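Home | Wallpaper | Paste and Tools | FAQ | Contact

Questions about hanging patterned wallpaper

These answers are written by Consuelo Ticona for the customers of Giraldo. Last changed 2024-02-12.

How many rolls must I buy?
Measure the width of all the walls together and the height at the highest point. Our calculator needs these two numbers and the pattern repeat, printed on the label. Please order one roll more than the result if your room has many corners.

Do the rolls have to be from the same batch?
It is much better. The color can be a little different between batches. The batch number is on the label, for example 512 or 1,537.

Can I see a bird pattern on a wall before I order?
Bullfinches with branches, on a pale pinkish ground: 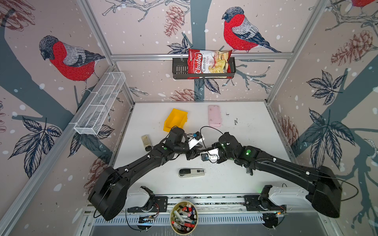
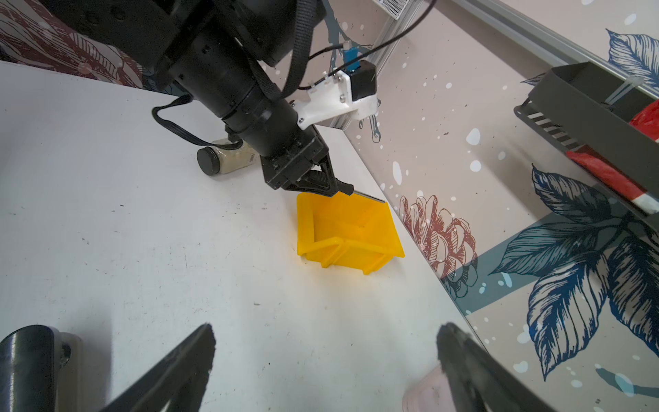
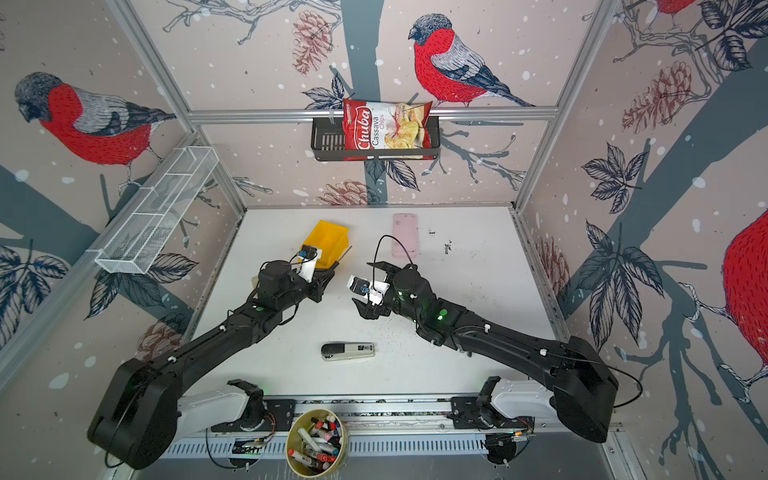
How long must the paste rest on the paper?
It depends on the paste. For Dester the time is written on the packet, and for the ready-mixed Mastano you put it on the wall and hang the paper immediately.

Can I hang wallpaper over old paint?
You can, if the paint is firm and clean. Wash it, let it dry, and sand the shiny places a little. Loose paint has to come off first.

Can I return a roll?
We accept closed rolls for 27 days. Cut rolls we can not take back.

Comments (3)

Skullholm: The calculator gave me the right number for my hallway, thank you.

pinebranch: Is it possible to buy only half a roll? I have a very small wall behind a door.

Consuelo Ticona: Half rolls we do not sell, but you can order a sample sheet and measure if it is enough.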